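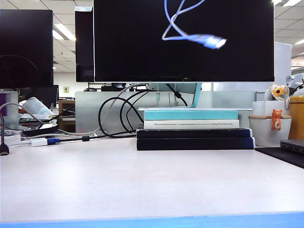 4. ケーブル把持作業の設定

本章では、Prekell 卓上アームキットに付属するグリッパーを使い、机上のケーブルを把持するまでの手順を説明します。アーム本体の固定と電源の接続は第3章を参照してください。

4.1 作業面の準備

1. アームの可動範囲から、対象ケーブル以外の物を取り除きます。モニターや書類などを同じ机に置く場合は、可動範囲の外へ移動します。
2. 可動範囲の境界を操作画面の「作業領域」に登録します。四隅の位置を順に指定し、「保存」を押します。
3. 机の奥に配線が垂れている場合は、結束バンドでまとめ、作業領域に入らないようにします。

注意:通電中の電源ケーブルを把持対象にしないでください。被覆の損傷により感電または火災のおそれがあります。

4.2 手首カメラの調整

1. 「カメラ」タブを開き、手首カメラの映像を表示します。
2. アームを待機姿勢に移動し、指先の先端が映像の下端に映ることを確認します。映らない場合は、取付ねじを緩めて角度を調整し、再度締め付けます。
3. 露出を「固定」に切り替えます。「自動」のままでは、アームの影が作業面に落ちたときに検出結果が変動することがあります。
4. 「背景登録」を押し、ケーブルを置かない状態の作業面を撮影します。

補足:淡色の机に淡色のケーブルを置くと輪郭の検出率が下がります。検出が安定しない場合は、濃色のマット(別売)を敷いてください。木目のある天板では、木目の方向とケーブルの方向が重なると誤検出が増えます。

4.3 把持の実行

1. ケーブルをゆるく巻いた状態で作業面に置きます。
2. 「対象検出」を押します。検出された線が緑色で表示されます。
3. 把持点を指定します。線が重なっている箇所は避け、1本だけが通っている箇所を選びます。
4. 開口幅をケーブル外径より3 mm大きい値に設定します。
5. 「接近」を押します。指先がケーブルの両側に下り、作業面の手前で停止します。

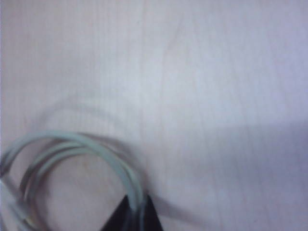 6. 手首カメラの映像で、指先の間にケーブルが通っていることを確認します。ずれている場合は、矢印キーで位置を補正します。
7. 「閉じる」を押します。把持力の初期値は30%です。細いケーブルでは初期値のまま使用し、滑る場合のみ段階的に上げてください。
8. 「持ち上げ」を押します。巻きが絡んだときは「停止」を押し、指を開いてからケーブルを置き直します。

注意:動作中は指先とケーブルの間に手を入れないでください。手順8でケーブルを手で引くと、手首関節に過大な負荷がかかります。

4.4 エラー表示

E-84:把持点が作業領域の外にあります。4.1の手順2をやり直してください。
E-30:指が閉じきる前に規定の力に達しませんでした。把持点と開口幅を確認してください。
E-02:映像信号が途切れています。アダプターの差し込みを確認し、ソフトウェアを再起動してください。

同じエラーが続く場合は、操作ログを保存のうえ、Mirgate サポート窓口(担当:Damian Zürcher)までお送りください。ログの保存方法は第7章に記載しています。

改訂日:2026年9月26日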